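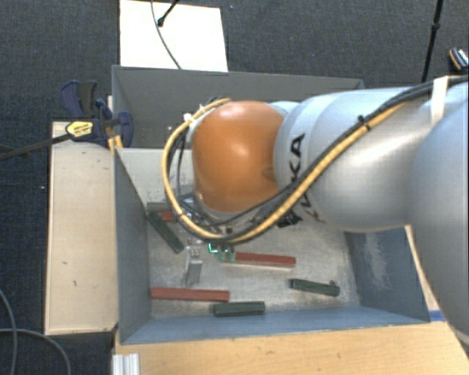
Tresisgate Workshop Forum > Storage and Layout > Deep bins for short bars, red and green together?

ottoline_b
Hello all, long-time reader and (mostly) quiet member. I've been redoing the storage along the back wall and I keep going around in circles on one thing, so I thought I'd put it to people who have been at this longer than I have. We keep our short bars by color, red and green, and for years they lived in shallow trays on a Trala rack. The trays were easy to reach into but things rolled off, and if you bumped the rack with your hip on the way past you'd be on your knees for the next ten minutes. So I've gone over to deep rectangular bins, gray-blue ones, with a bare metal floor. I love them! But now both colors end up in the same bin, and they lie every which way, and I can't decide whether that bothers me or not. Do you keep your colors apart, or do you let them mix and sort when you need to?

pinecone922
Apart, always. I mixed mine for one winter and every job started with a hunt. Two bins, one color each, done.

millhouse_ray
I'll disagree with pinecone, in a friendly way. Two bins take up twice the bench, and if you only have a handful of bars in each you've given away a lot of room to store air. Red and green are about as easy to tell apart as any two colors going. I keep a mixed bin, and if I want all the reds out I just pick out the reds. It's the lengths that get me. A long one and a slightly longer one look the same until you try to use them.

ottoline_b
Oh, the lengths, yes. I have the same trouble, and the ones that end up right against the front wall are the worst, because they sit flat along it and I can't get a fingertip underneath.

Eifion Gough
On the bars along the wall: cut a strip of something soft and wedge-shaped and run it down the inside bottom corner. It leaves a little slope so nothing can lie tight to the side. I did this to a Garkon bin in April and haven't had to tip it out once.
As for the color question, please remember that easy to tell apart depends on whose eyes they are. My brother-in-law helps me most weekends and red and green are very nearly the same thing to him, especially the darker green. We put a stripe of white tape on one end of every green bar and that sorted it out.

millhouse_ray
Fair point about the eyes, Eifion, and I should have thought of it. My dad was the same and used to ask me which tomatoes were ripe.

pinecone922
So now you have tape on every bar instead of a second bin. I rest my case!

junebug114
Can I ask about the floor? My bin has a metal floor too and it's gotten so scuffed that I'm a little embarrassed when people come by. Do you line yours? I was looking at a Bianchini mat, but it seems a lot to pay for something that sits at the bottom of a box.

ottoline_b
Mine is scuffed too, junebug, and I've decided to leave it. The light gray still shows the bars up well, scratches and all. I tried a dark liner in one bin and the green ones just about vanished into it.

Eifion Gough
Agree on leaving it bare. A liner also holds grit, and you end up lifting it out to shake it every Sunday.

junebug114
Well, that saves me some money. I might give it a wipe and call it character.

millhouse_ray
How many bars before you start a second bin, ottoline? I get over 200 in mine before it turns into a nuisance.

ottoline_b
Goodness, nowhere near that. I like to be able to see the floor. I'm going to try Eifion's wedge down the front side first and keep the colors mixed for now, and if I'm grumbling by the end of the month pinecone can say told you so.

pinecone922
I have it typed out already.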